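4.2 Wrist views and the edge-first grasp

I'll admit we started out with the wrong idea about cloth. Our first Fludard policy looked for the middle of whatever fabric was nearest and pinched there, and it was hopeless at telling one item from its neighbor once a pile got messy. So we moved the decision to the wrist camera and asked the policy to hunt for borders (trim, hems, anything where the texture changes) and close on those. Figure 3 shows the kind of view it has to work from, with printed cloth and plain cloth sharing one surface. 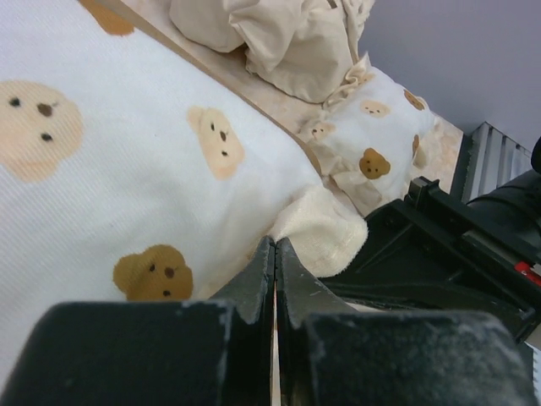 Figure 3. Wrist view with the fingers nearly closed, just short of the fleece edge of a bear-print fabric. A crumpled beige cloth and a second bear-print piece lie farther back.

We trained on 189 demonstrations, all collected with the Tilavari teleoperation setup and labeled in Datico. Labels were pretty light: one tag for the item and one for the border type. We followed the Nic Aodha split, which keeps 12 layouts out of training completely, and I'm glad we did, as my own early split leaked layouts all over the place!

Prints were the part I worried about most. A repeated face on twill has lots of strong little contours, and the old policy loved them. Fleece trim has hardly any.

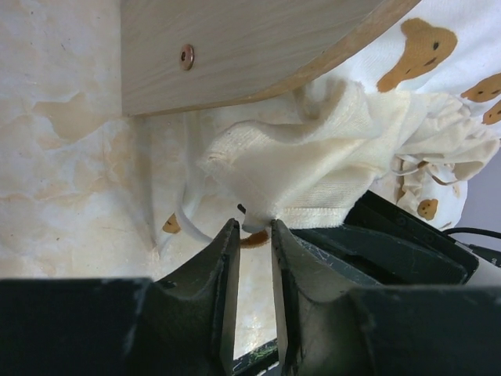 Plain terry is a different problem, with loose folds everywhere and only a faint line of stitching to mark the hem. When the fingers clamp a narrow twist of towel, the wrist camera can't tell how many layers are in there, so we added a short lift check of 5 cm before the arm commits to a move. On the held-out layouts the edge-first policy needed almost 4 fewer regrasps per trial than the center-pinch one. Most of the failures we still see involve cords, and we get to those in Section 4.3.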